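Gallell compares two finger designs on bedding and clothes

Gallell has begun a side-by-side trial of two finger designs for its hand-held gripper, using clothes and bedding as the test material. The work started in July and is led by Adwoa Nutsugah, who joined the firm from Nartey last year.

The first design is the stiff finger Gallell already supplies. The second, made by Jultance, has a softer pad at the tip and closes with less force. Both fit the same head, and swapping them over takes 15 minutes.

Each design gets 168 attempts at picking up a piece of fabric and putting it down again in a marked spot. An attempt is failed if the cloth slips, or if the fingers take hold of the bedding underneath as well. Sunil Fakir, who keeps the results, said the second fault was the one the team most wanted to learn about.

"On a bare table nearly any finger will do," he said. "On a duvet there is nothing hard to push against."

Sessions are run on a bed with two hand-held grippers, so that operators can work on the same cloth from different sides. 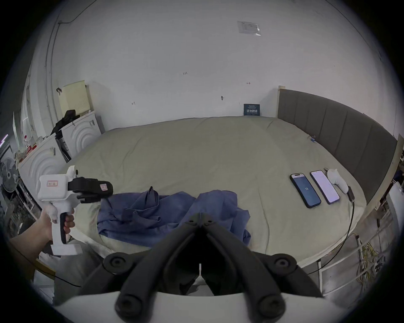

Cameras and next steps

The camera on the gripper is being looked at too. Ekua Adjei is checking how often the fingers hide the edge of the cloth at the moment of closing, and has asked for the same sessions to be repeated with the lens mounted higher. A bracket for this is on order from Dillow.

Gallell has 411 older recordings made with the stiff fingers, mostly of cups and boxes. These will not be counted in the comparison.

Results for both designs will be sent to Jultance before a decision is made on which one goes on to the robot arm. Arm tests will use the same fabrics and the same pass and fail rules.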